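3.2 Table surfaces and the sound of shared rooms

The second part of the study looked at the tables. In the interviews of the first part, many residents of the Tustine building complained about noise in the shared rooms, and they often named the furniture before they named the people. We therefore wanted to know how much of the sound comes from objects put down on a hard top, and how much the floor under the table changes it.

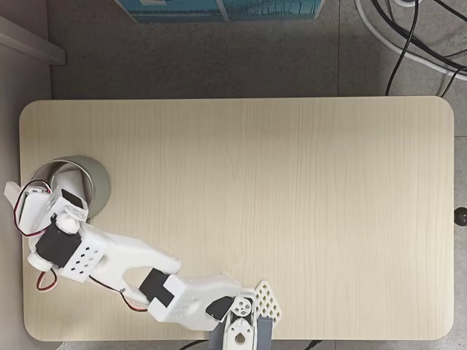
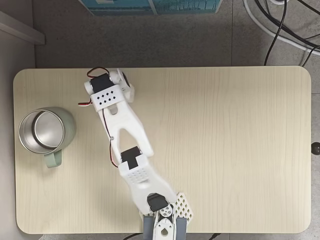

Figure 4. Light wood-grain tabletop with rounded corners on grey tiled floor, two views from above.

All tables in the test had the same height and were placed at the same distance from the walls. We compared three kinds of top: bare wood, wood with a thin cork sheet glued under it, and wood covered by a cloth. Each kind was tested on tile and on carpet. The cloth was a plain cotton one, washed two times before the test so that it would not change its thickness later.

For the sound source we dropped a small rubber-tipped weight from a height of 6 centimetres. This was repeated 100 times for every combination of top and floor. The microphone stood at the height of a seated person's ear. Windows were kept closed, and the ventilation was turned off during the recording. Recordings with steps or voices from the corridor were thrown away and made again.

The cloth gave the largest reduction, as was expected from the earlier work of Brunner. More surprising for us was the behaviour of the cork. On carpet it made the sound clearly duller, but on tile the difference from the bare top was small. Our explanation is that on tile a good part of the sound travels through the legs into the floor, and a layer under the top can do little against this. Felt pads under the legs support this view. When we added them in a short extra test, the cork table on tile came much closer to the cork table on carpet.

We also asked residents to judge the sounds by listening. In total 30 persons took part, and every one heard the recordings in a different order. Their judgement followed the measured values in most cases. The exception was the bare top on carpet, which they found more pleasant than its level would suggest. Several listeners wrote that it sounded "like a kitchen at home". Hubmann describes a similar effect for wooden floors in the Skevuditz reading rooms, where a louder but warmer sound was preferred.

One limit of this part must be mentioned. The weight gives a short and clean sound, while real use of a table includes sliding, scratching and chairs being pulled. These longer sounds were not measured in February, and they are treated separately in section 3.3.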